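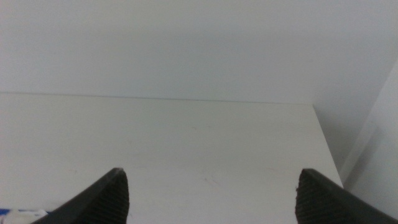

Teaching a robot by demonstration

Teaching by demonstration is a way of getting a robot to do a job by showing it the job instead of writing out the movements as a program. A person either takes hold of the arm and moves it (hand guiding), or drives it from a distance with a second arm, a handset or a pair of held grips (remote control). The movements are recorded, usually with video from one or more cameras, and a computer model is then fitted to the recordings.

Supporters describe the method as quick and open to anyone. Both claims are disputed.

Methods

Hand guiding is the older of the two. The teacher feels the weight of the arm and any contact with the table, but their hands often end up in the camera's view, where they will not be when the robot works alone. Remote control keeps the hands out of sight. In exchange the teacher usually loses the sense of touch, and beginners tend to grip too hard or stop short.

A camera mounted at the wrist sees the fingers and whatever lies in front of them. It sees little else. An object at the side of the view may be missing from the recording a moment later, although it is still on the table, and a model trained on that view alone has no sure way of knowing so.

Two-finger grippers are common in this work. Many have ridged or bumpy pads on the inner faces of the fingers, meant to stop things slipping. Results obtained with one kind of pad do not always carry over to another.

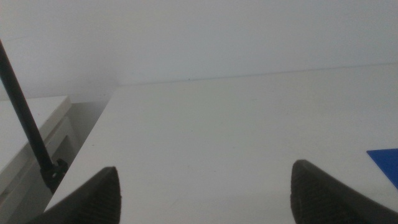
Page last changed in March, by T. Lindemann (see history)

Reported results

The Stokeo trials, run by Laurinda Aguiar and Abílio Figueiredo, are the most often quoted. The pair recorded 656 demonstrations of a table-clearing task and reported good results on the table used for teaching. Dilek Gökçe later repeated the work on the Trurnis arm with 134 demonstrations from seven teachers. Her robot did well until the table was turned to face a different wall. Only three of the teachers produced recordings that were useful on their own, a point the original report had no way of testing - all its demonstrations came from one person.

The Dovix software, sold for remote teaching, is advertised as needing "an afternoon". The advertisement does not say how many failed attempts were thrown away first, or who sorted them.

Criticism

Gráinne Ó Briain has argued that many published success rates measure how alike the test and the teaching were. Plain white tables and bare walls make for tidy recordings, she writes, and say little about a kitchen. She also objects to the word "teaching" itself, on the grounds that a pupil can ask what a movement was for.

Figueiredo replied that plain settings are a fair place to begin and that programmed robots fail in kitchens too. Both statements are true, though neither answers the complaint about how the figures are reported.

See also

Hand guiding
Remote control of machines
Cunha test (table tasks)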